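Indmont Home Robotics Club: questions we get asked

Who can join?

Anyone aged 14 or over who lives close enough to get to a session. We have school pupils, two retired people and several who work shifts. No coding experience is needed for the first term. Under-16s need a form signed by a parent or guardian.

What does the club do?

Each year we take one household job and try to teach it to a robot arm. This year's job is clearing a table after people have eaten. Members do the task themselves with hand-held grippers, the recordings are sorted and labelled, and the coding group uses them to train the arm. The project is called Dridora.

Where do you meet?

Arm sessions are at the Fuller building, in the ground floor workshop. Recording sessions are held in members' homes, and the address is sent out by email. If you would like to offer your home, speak to I-seul Ban, who keeps the list.

Do I need to tidy up before a recording session at my house?

No. Please leave the room as it is, apart from anything private or breakable. 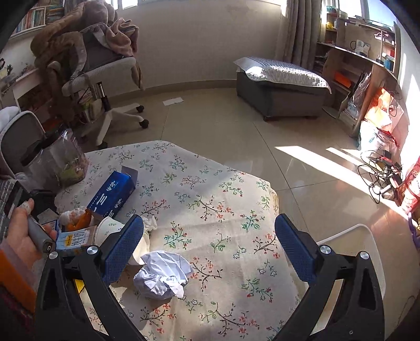

Rubbish is the main subject of the table-clearing task, and hosts are asked to save some from the day's meals. Clean and dry is best, but we can work with most things. Crumpled paper is harder to pick up well than people expect, and a paper cup lying on its side can roll when the pad touches it. Orange peel is welcome. Please don't save glass, tins with sharp lids or anything with meat on it. A patterned tablecloth is fine, and we would like more of them.

How long is a recording session?

Three hours with a break. Each person does a turn of 20 minutes or so and then swaps to labelling. Your wrists will get tired the first time.

Is there a right way to hold the gripper?

Keep your elbows off the table and move at a steady pace. Close the jaws fully before you lift. If you drop something, carry on and pick it up again, and tell whoever is labelling so that the clip can be marked. Boxes should be turned so the printed side faces you before they are put down, as the coding group also wants to try reading packets. 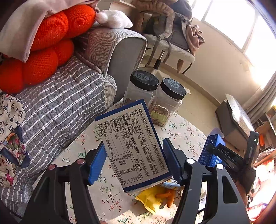

Cartons with small print are useful for this in any language, so bring in whatever you have at home. Flattened ones are less help.

How many recordings do you need?

The target for the year is 600 usable clips. We had 452 at the last count, and 63 more are waiting to be checked.

What does it cost?

Membership is £3 a session, paid on the night. Hosts don't pay for sessions in their own home.

Is there a competition?

Yes. We enter the Azevedo Cup in November, in the household section. Members who have come to at least five sessions can be part of the team.

Can I watch before I decide?

Yes, come to any arm session. Doors open at 6.30 pm.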